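**Thread: the glove, the fingers and the wrist - what I did in our workshop in August**

1/ Many of you asked how my humanoid build is going, so I will write it as a thread. It will be long and a little boring in some places. For new people: I rent a share in Skutudano, a workshop on the second floor of an old printing house. I build in the evenings, after my job.

2/ Last time I wrote about legs. This time it is only the hand and the sleeve. The legs are sleeping until I understand my problem with the left hip. Please do not ask about the hip :)

3/ The hand first. Four fingers on the front, each one pulled by a tendon. I use braided line, the kind for fishing. My first choice was thin steel wire, and I do not recommend it. It is strong, but it remembers every bend, and after one week my fingers had a personality.

4/ The motors for the fingers sit in the forearm. This makes the hand lighter, but the tendons must pass through the wrist, and every time the wrist turns, the fingers also want to move a bit. I correct it in software with a table. I measured the table by hand, 583 lines. I did it over two evenings with a podcast on, and I made a mistake near line 200, so part of it I did again.

5/ The control board is a Stirora, the older one with the green connectors. Someone will write that the new one is faster. I know. The old one was already in my drawer.

6/ Now the money, because it is always the first question. Hand and forearm together: 1,125 zloty until now. This is without the printer, without the tools and without the parts I broke. If I add the broken parts it is 1,545. I keep a notebook for this and my wife has permission to read it.

7/ Fingertips. They began as bare printed plastic and they slipped on everything. A cup, a screwdriver handle, even a sponge. I covered them with a black rubber coating from Domański, the small paint shop near the tram stop. Three thin coats, one night of waiting between coats. If you put one thick coat it stays soft inside and it peels like skin after the sun. I tested this also, not by plan.

8/ The glove was the big question of the month. Without fabric, dust from the workshop goes into the joints, and we have a table saw, so there is a lot of dust. With fabric, everything is cleaner, but a wrong fabric pulls back the fingers.

9/ I tried a garden glove first (too stiff), then a cycling glove (the seams sit exactly on the knuckles), then a piece of ribbed knit which I cut and sewed myself. The knit is the winner. It stretches across the ribs and almost does not stretch along them, so you must think about the direction before you cut. I cut the first one in the wrong direction.

10/ I also decided to stop the glove above the finger joints and leave the joints open. A little dust will go in, but I can clean them with a brush, and I see immediately if a tendon jumps out of its place.

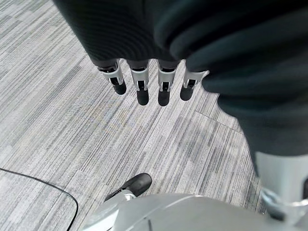 *Hand hanging down, knit on the back and palm, finger joints left open. The black foot is down there on the carpet too.*

11/ Bradley Inskip from the next bench asked why the two middle fingertips are longer than the outer ones. I copied my own hand, more or less. When I close my hand around a bottle, the middle two do most of the holding. I do not know if it is good engineering, but the grip feels natural to me when I look at it.

12/ The sleeve. It is a knit too, dark gray, and I left it very wide with big folds. My first sleeve was tight and looked very elegant for as long as the arm did not move. Then I bent the elbow to 90 degrees and the motor stopped with an overcurrent error. The fabric was fighting with the motor, and the fabric was winning.

13/ So now there is a lot of extra cloth. The folds have one bad side: near the wrist they can cover the outer finger. I want to put a soft elastic band inside to hold the sleeve back a little. If someone has sewn this kind of thing, please tell me how wide the band should be. I think 2 cm, but I am guessing.

14/ Small advice about sewing for people who normally solder: use clips instead of pins. A pin inside a robot arm will find a cable. I found mine after one hour of looking for a "software problem".

15/ About cables. Bradley told me I should tape the cable on the floor, and he is right. I stepped on it two times this month. I bought the tape. It is still in the bag.

16/ Test of movement, results from my notebook:

- open and close, all fingers together: good
- each finger alone: good, but the outer left one comes back slowly
- wrist turn with a closed hand: the grip becomes weaker near the end of the turn
- sleeve on, elbow bent: good with the wide sleeve
- noise: like a small coffee grinder, my neighbors in the workshop are patient people

17/ The slow finger is probably friction. The tendon makes a tighter curve there than in the others. I ordered a short piece of Steton tube, a slippery liner that you push inside the channel. It has not arrived, so I cannot say if it helps. I will write when I have tried it, also if the result is bad.

18/ Someone asked for the files. The fingers I can share now, they are clean enough. The palm, no - there are holes in the model that I later filled with epoxy, and I drilled new holes in other places, so the model and the real part are not the same thing anymore. I need one free weekend to correct the drawing.

19/ And for the person who asked if the robot can shake hands: it can close on a hand, yes, and I have tried it with my own at the lowest current. I do not let other people do it yet. There is no force sensor in the fingertips, only the current limit, and I do not trust the limit enough.

20/ Next on my list: tube for the slow finger, elastic in the sleeve, a new table for the wrist. After that I must open the hip. Yes, I said do not ask about it, I remember.

21/ If you build with tendons and you have a better method for the wrist correction than 583 lines by hand, please write to me. I read all replies, usually late in the evening, and I answer slowly because I check my English.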